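Prints & Licensing | Member Newsletter
2023-01-01

Do you really need a bigger print?

The new Prerkix price list came out before the holidays, and once again the push is toward large wall prints. Bonunora has followed with its own "gallery" range, and both labs now show you a landscape photograph hanging over a very long couch as soon as you open the order page. I sell landscapes for a living, more or less, and I'm not convinced.

My own sales book doesn't back it up. The picture that sold best for me last year was a foggy shot of the breakwater at Sallside, and nearly every buyer wanted it small enough to carry home on the bus. I had one enquiry for the largest size. They asked what the frame would cost and I never heard back.

Then there's paper. Prerkix describes its heavier stock as "museum grade", a phrase that can mean whatever the person typing it would like it to mean. I asked which museum. I was sent the price list again.

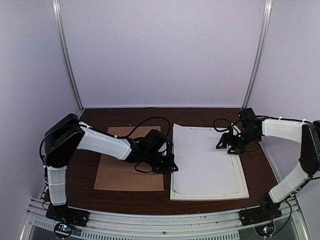
I ordered the same file on the heavy stock and on the ordinary matte and hung them in the hallway, where the light is poor, and then in the kitchen, where it's good. In the kitchen I could tell them apart if I stood close. In the hallway I had to turn them over and read the back. The heavy one does feel nicer in the hand, I'll grant that, but a print behind glass isn't in anybody's hand.

The colour was another matter. Both came back warmer than my file, and the grey in the fog had gone faintly pink. The lab's answer was that my monitor needed calibrating. It had been calibrated that week. A reprint arrived with the grey where I'd left it, so somebody changed something, and I'd have liked to be told what.
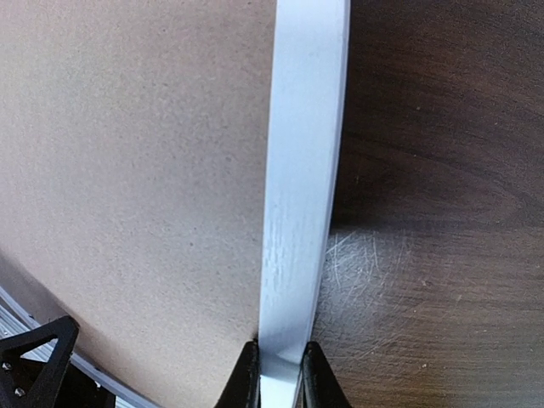
As for limited editions, Bonunora suggests an edition of 1,000 for "accessible" work. I struggle to see what is limited about it. An edition of 7 is limited. If you're numbering prints that high, you are running a poster business with extra pencil work, and there's nothing wrong with posters — just price them like posters.

Mayrhofer, who still do things the slow way, charge more per sheet and will send a test strip before they run the full size. That one strip has saved me more money than any discount code. They also take three weeks, so don't leave it until the market is on top of you.
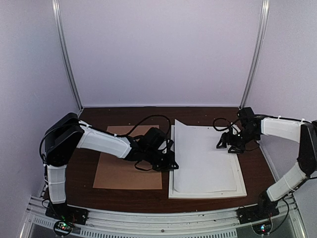 Packing deserves more suspicion than it gets. A flat mailer marked "rigid" can still fold if somebody is determined, and I've opened two with a crease straight through the sky. Whatever the lab promises, I now repack every print myself before it goes to a customer. It doesn't take much on the table: a sheet of tan cardboard and a stack of white paper beside it will do to start with, plus corner protectors and a sleeve. Cut the board larger than the print on all sides. The lab's tube is fine for storing wrapping paper.

I'll be ordering from two of the three again before the April market, all of it small, all of it on ordinary matte. If anyone has sold a big one to a stranger at full price, write in and tell me what was on it.

Contact the editor | Unsubscribe | Back to top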